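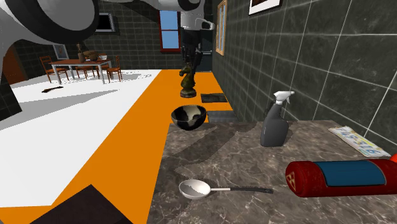

Sim kitchen, knight in the gripper over the cow-print bowl. Teleop view.

Hi all,

Answering Vignesh inline, quick, I have the room until 4 and there's a queue.

> On the knight-to-bowl task in the Beltdale kitchen: I did 30 demos with the
> handheld controller this morning and kept 26. The other four I let go of
> the trigger too early and the piece hit the rim. Should I upload those too
> or bin them? Also my approach is different from yours, I come in high and
> drop straight down, you seem to swing in from the side. Does that matter
> for training? And is the lag normal? I get a little hitch each time I
> rotate the wrist.
>
> Vignesh

Upload all of them. Tag the bad ones "drop_early" in the notes field, don't delete. Grornari wants failures kept seperate but kept, they use them for the success classifer.

Approach — yes it matters, a bit. Mixed styles are fine if each one is clean. What hurts is starting high, changing your mind halfway and sliding in sideways. I did that plenty in my first batch and the policy learned to hover. Just hovers there over the counter forever. So pick one per demo and commit. High is probaly better for this layout anyway, the spray bottle is right there next to the bowl on the marble side and my side swings have clipped it more than once.

Few other things while I'm typing:

- Grip the knight by the head, base hanging down. If you grab it low the round base has no clearance and you end up pushing the bowl.
- Stop for a beat above the bowl before you let go. Doesn't have to be long. The Clikico script looks for that pause to split the episode, no pause = one giant segment and I have to cut it by hand.
- Ladle, red roll, sign etc are all distractors. Leave them. If you knock one, finish the demo anyway and tag it.
- Don't reset the camera between demos. Reset the scene only, key is F3 not F5. F5 wipes your buffer (ask me how I know)

Lag: the hitch on wrist rotation is the IK solver, not your network. Had it too. Lower the rotation gain to 3 in the controller settings and turn the wrist slower — mostly goes away. If it's still bad after that send me the log, not a screen recording please, the last one was huge.

Also the language label. Half of us are writing "put the chess piece in the bowl" and half "place knight in bowl". Both OK, variation is good, but no empty labels. Over 3 people's uploads from February have nothing in there at all and I'm not going to guess.

Carhuamaca folks: your kitchen variant is next, same task, same controller mapping. Wait till I post the new config before recording anything, the old one has the gripper open/close flipped.

ok my slot is up, more tonight

Yasmine

--
Yasmine Slaoui
Beltdale teleop / demos list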